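Wirora two-arm demonstration bench

Availability: Jistville showroom, by appointment
Hire or purchase: price on request
Bench reference: 503

The Wirora bench is a two-arm unit for kitchen and light handling tasks. It is supplied with a pair of arms, a gloved hand for each, the control cabinet and a worktop of the customer's choice. Most buyers are colleges and food equipment firms who want to try out a task before they commit to a full line.

The bench can be seen working at our Jistville showroom, where the kitchen counter is set up all year. A visit lasts almost 54 minutes and takes in two tasks, one chosen by us and one by you from the Lollel task list. Groups are limited to 10. 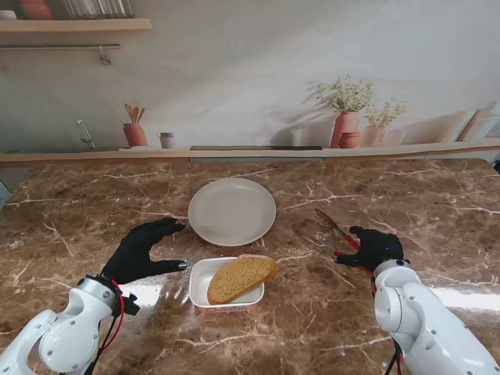

Words: Maxine Prendergast, Wirora demonstrations

At the December open day the task was serving bread. The counter had a round plate, a small rectangular dish with a slice of brown bread in it, and a pair of metal tongs with red handle sections, placed on the side of the right hand. Visitors asked mostly about the tongs. A hand that can use ordinary kitchen tools saves buying a special gripper for each job, though it is slower, and we say so on the day.

Several people also asked about cables. On the arms in the showroom they run on the outside – easier to get at for servicing, but they need checking before each session. An internal routing kit is made by Carrasco and can be fitted before delivery.

What you need on site
A level floor, one standard socket and a clear area behind the operator. The cabinet weighs 169 kg and comes on castors. Worktops can be changed by two people.

Booking a visit
Ring the showroom or use the contact form. Please tell us which task you would like to see, and whether you want to bring your own utensils – we need these the day before so that the hands can be set up for them. Parking is behind the building.

Related items
Spare gloves (pair)
Carrasco internal cable kit
Lollel task list, printed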